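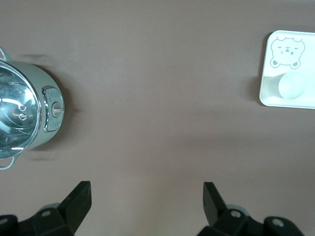
Taller compartido Zepeda · Grupo de cocina y automatización

Buscamos dos personas para el proyecto Lilier

¡Hola! Soy Dayana Figueroa y llevo desde agosto montando con Dionysis Zacharopoulos un brazo de dos dedos que queremos que ayude en la cocina. De momento la tarea es modesta: coger algo de la bandeja del osito, llevarlo hasta la olla eléctrica verde menta y soltarlo dentro. Lo de girar el mando redondo del panel vendrá después, que ahí nos falta muñeca (la del robot, la mía va bien).

Dionysis lleva la mecánica y yo el código, y vamos justos de manos. Nos vendría de perlas:

– Alguien que imprima y lime piezas sin desesperarse. Queremos probar otras puntas para los dedos, más blandas, y tenemos 15 diseños a medio hacer.
– Alguien con paciencia para repetir movimientos con el mando de teleoperación y etiquetar los intentos. Llevamos 1.932 guardados y todavía se nos resisten las tapas de cristal, con tanto reflejo.

No hace falta carrera ni haber tocado un robot. Si sabes algo de Python, estupendo, y si lo tuyo es soldar o coser o arreglar bicis, también nos interesa. Eso sí, pedimos venir 2 tardes por semana, de 17:00 a 20:00, y avisar cuando no puedas.

El taller está en Miluvville, en el local de atrás de Vetwood, entrando por el patio. Hay impresora 3D, banco de soldadura y una cafetera bastante mala – trae termo si eres exigente. No podemos pagar sueldo (ojalá), pero te cubrimos la cuota del taller durante 7 meses y el material lo ponemos nosotros. Todo lo que salga se publica abierto y con el nombre de quien lo hizo.

¿Te apuntas? Déjanos una nota en el tablón de la entrada o pregunta por Dionysis o por mí cualquier tarde. Cuéntanos qué has montado, aunque no funcionara, y qué tardes te vienen bien. Menores de 16, con una persona adulta, por favor.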